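3.2 Study reach and existing bank

The Grendau reach lies between the road bridge at Thiele and the old mill weir, on the inside of a long bend. Length of treated bank 2,476 m, of which 2,229 m was replanted and the remainder left as mown grass for maintenance access. The canal is narrow here and the towpath sits close to the water, so any planting has to fit into a strip that is hardly wider than a footpath in places. Before the road works the strip carried bramble, nettle and a broken line of alder. Soils are a silty made ground over gravel, badly compacted where plant and lorries had stood during construction.

Bank slope varied a good deal. Steepest just below the bridge, where the old stone facing has slipped. We did not try to regrade this part – the waterway authority would not allow machines on the towpath in winter – and it was planted by hand as found.

3.3 Ground preparation and mulch

Three treatments were compared: bare soil, wood chip, and brown corrugated cardboard laid under a thin cover of chip. The contractor, Cistier, had used cardboard on garden schemes but not on a waterway bank, and we found very little in the way of published trials for sloping ground next to water. Most of what there is deals with flat beds.

Whole sheets were tried first on a short test length. They slid. Even pegged they lifted at the lower edge when the wind came up the canal, and rain ran down the top face and out at the bottom without reaching the roots. Torn pieces, overlapped and laid like roof tiles from the bottom up, held much better and could be tucked round the stems of young plants. Printed, waxed or taped board was left out throughout. Tearing was done by hand. A garden shredder was tried and dropped, the strips being too fine and blowing about before the chip could go on.

Piece size was not controlled closely. This is a weakness of the method and we come back to it in section 5. Torn edges open up the corrugated layer (Figure 3), and we would expect water to enter there more readily than through the flat faces, but we have no measurments of this. 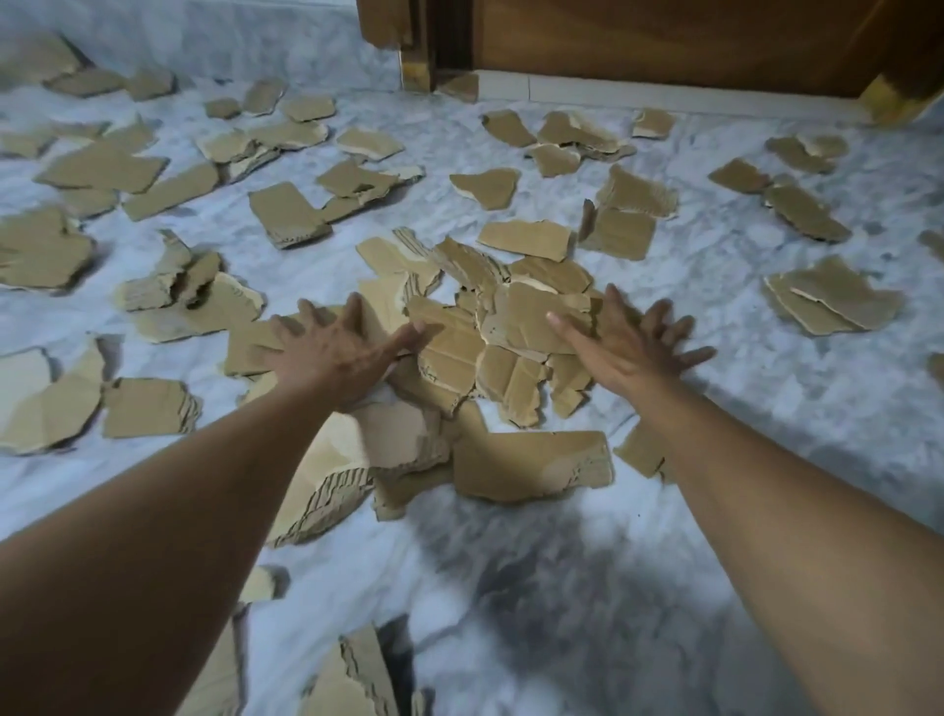 Figure 3. Torn corrugated cardboard, heaped, with two hands at the pile.

3.4 Planting

Species were chosen from the list agreed with the local authorities and checked against what already grew on the opposite bank. Mostly hazel, dogwood, guelder rose, some alder at the water's edge. Bare-root stock from the Pakima nursery, planted from November onwards and finished before the end of Febuary. No fertiliser. Guards on the hazel only, after early losses to rabbits.

The bank was split into 23 plots along its length, each plot given one of the mulch treatments. Allocation was random except for the plots directly under the bridge, which are in deep shade and were all left as bare soil. These are shown in the results but not used in the comparison.

3.5 Monitoring

Walkover survey in May and again in August. For each plant: alive or dead, height, any sign of browsing. Weed cover was estimated by eye in a fixed square at both ends of every plot, by the same surveyor both times. Photographs were taken from fixed posts on the towpath, though two of the posts were knocked out by mowing and had to be put back by tape from the nearest milestone.

Soil moisture was read with a hand probe during the August visit only. The May readings were lost when the logger failed, so moisture is reported for late summer alone and no seasonal trend is claimed.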